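Terum Bench Set
Set-up Guide, Section 4: Cradle and Rod

This section covers the printed cradle, the wood rod, and the walled bench top they are used on. Assemble the bench top first (Section 2) and leave it to settle overnight before placing anything on it. If your set came from the Gukholm store with the panels already joined, start at 4.2.

4.1 Before you start

You will need:

The cradle block
The cradle base plate
Both cradle screws, from the small bag marked C
The rod
The hex key supplied with the set
A soft cloth
A pencil
A steel ruler

The cradle block and base plate are printed parts. Light ridges along the surface are normal and don't affect use. Loose strings of plastic inside the curved cutout are not normal. Pull them off with your fingers or trim them with a small knife. Do not sand the cutout.

CAUTION: Do not put printed parts in the dishwasher, on a radiator, or on the dashboard of a car. They soften and will not return to shape.

NOTE: Sets sold before September came with a cradle that had a narrower base plate. The steps are the same, but the old base plate does not reach the rear pencil line in 4.4. Measure from the block itself.

4.2 Cleaning the bench top

The dark surface shows dust. A few specks do no harm, but grit under the base plate will make it rock.

1. Take everything off the bench top.
2. Wipe it with the cloth, dry, from the back wall toward the front.
3. Run the cloth along the joint where each side panel meets the top. Grit collects there and works its way back out.
4. If there are marks, dampen one corner of the cloth with plain water, rub, and dry at once.

CAUTION: No glass cleaner, furniture polish, or spray wax. Polish leaves a film that lets the base plate slide and makes the rod roll farther than it should.

The surface has a slight sheen even when it is clean. If you are setting up under a ceiling light you may see a bright area in the middle. Move the lamp if it bothers you. Don't try to dull the surface with sandpaper, as one school did with the Yimer trial set. The scratches caught the edge of every part that was slid across it, and the top had to be replaced.

4.3 Putting the cradle together

1. Lay the base plate on the bench top, flat side down. The longer part of the plate goes toward the front.
2. Stand the block on the plate with the curved cutout facing up. The face with the screw holes goes to the front.
3. Start both screws by hand, a couple of turns each.
4. Check that the block stands straight. Look along it from the side, at table height.
5. Tighten the left screw until it touches, then the right. Go back and forth between them until both are snug.
6. Try to rock the block with one finger. It should not move on the plate.

CAUTION: Stop when the screws are snug. The threads are plastic. If you hear a click or the screw suddenly turns freely, the thread is gone and you will need a new block.

NOTE: If a screw goes in at an angle, take it all the way out and start again. Turning it backward until you feel it drop into the thread, then forward, usually fixes it.

Left-handed users can set the cradle up the same way. The block is the same on both sides, so only its place on the bench top changes (see 4.4).

4.4 Placing the cradle

The cradle goes left of center, with clear space to its right for the rod. For left-handed use, mirror this.

1. Mark the center of the bench top lightly in pencil. A short tick is enough.
2. Measure 7 inches forward from the back wall and make a second tick.
3. Set the cradle to the left of center, with the rear edge of the base plate on the second tick.
4. Check that the base plate does not touch the side panel. The panels slope, so look at the gap down at table height, where it is smallest.
5. Press down on the plate at each corner. If any corner lifts, wipe underneath again.

The plate is not fixed down in normal use. It is heavy enough to stay put when the rod is lowered in gently, and if it gets bumped it will slide a little instead of breaking. If you want it fixed, use the thin removable strips from bag D. Do not use glue or foam tape. Foam tape raises the plate and it will tip forward under load.

Keep the rest of the parts toward the back wall while you work with the cradle. The red piece and the other loose pieces in the set can stay on the bench top as long as they stand behind the cradle and do not lean on it.

4.5 Checking the rod

The rod supplied is 19 mm across. It is plain wood with a matte finish, and the ends are left bare.

1. Roll the rod across the clean top with your palm. It should roll evenly. A rod that wobbles is bent and should be set aside.
2. Feel both ends for splinters. Take any off with fine sandpaper, working around the edge and never across the end face.
3. Set the rod in the cutout. It should drop to the bottom under its own weight.
4. Lift it straight up. It should come out without dragging the cradle along.

If the rod sits high or has to be pushed, the wood has probably taken up moisture. Leave it indoors in a dry room for 4 days and try again. Don't oil it to make it slip in. Oil soaks into the bare ends, gets onto the cradle, and ends up on the bench top.

If the rod is loose in the cutout and shifts from side to side, check that it came from this set. The rods in the Bella set look much the same but are thinner. Both can be used for practice, but a thin rod will not hold its position in this cradle.

4.6 Starting position

Every round begins with the rod lying on its side on the open bench top, next to the cradle. It should lie at a slight diagonal, not square to the block, so that it has to be turned a little before it is set down.

1. Put the rod down to the right of the cradle. Leave a clear gap between the rod and the block.
2. Turn it so that the left end is nearer the front and the right end points away.
3. Let go and wait until it has stopped moving.
4. If it rolls more than a little, the bench top is not level. Adjust the feet as described in Section 2.
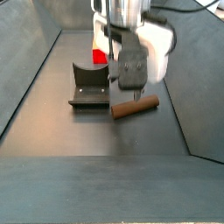 5. Check that nothing is lying between the rod and the cutout. Hex keys are the usual culprit.
6. Begin the round.

The angle of the rod does not need to be the same every time. Hamdia Gebremichael, who wrote the first version of this guide, recommends changing it a little from round to round and keeping the cradle where it is. If you would like repeatable starts, draw a pencil line on the top and lay the rod along it.

4.7 Setting the rod in the cradle

1. Pick the rod up near its middle. Held by one end it will droop and catch on the edge of the block.
2. Raise it clear of the top of the block before moving across.
3. Turn it in line with the cutout while it is still in the air.
4. Lower it until it rests on the bottom of the curve, then let go.

A round counts as finished when the rod lies in the cutout and stays there after it has been released. If one side is riding up on the edge, it does not count. Take it out and go again from the starting position.

CAUTION: Do not press the rod down into the cutout. Pressing spreads the sides of the block over time, and the layers of the print will split along the front face near the screws.

4.8 Common problems

The cradle slides when the rod touches it.
The rod is coming in from the side instead of from above, or there is polish on the bench top. Clean the top as in 4.2.

The cradle tips forward.
The base plate is on backward. The longer part should face the front.

The block has worked loose.
Tighten both screws. Check them after every 19 rounds or so when the set is new, and less often once they have stopped moving.

The rod rolls to the side panel.
Level the bench top. The panels will stop the rod from falling off, but it can be hard to pick up from the bottom of the slope. Nudge it back toward the middle first.

The rod leaves brown marks in the cutout.
This is dust from the wood. Wipe the cutout with a dry cloth.

A corner of the base plate has lifted.
The plate has been stored in a warm place. Put it face down under a heavy book for a day. If it is still lifted, order a new plate.

4.9 Putting away

Take the rod out of the cradle before storing the set. The block and plate can stay screwed together. Wrap the rod in the cloth and lay it along the long side of the box, with the cradle beside it and the loose pieces in the tray on top. Keep the box out of the sun.

Spare blocks, plates, and rods are ordered from Natnael Yilma at the parts desk. Give the letter printed under the base plate. Screws are sold in bags of 2.

Section 5 covers the stacking pieces.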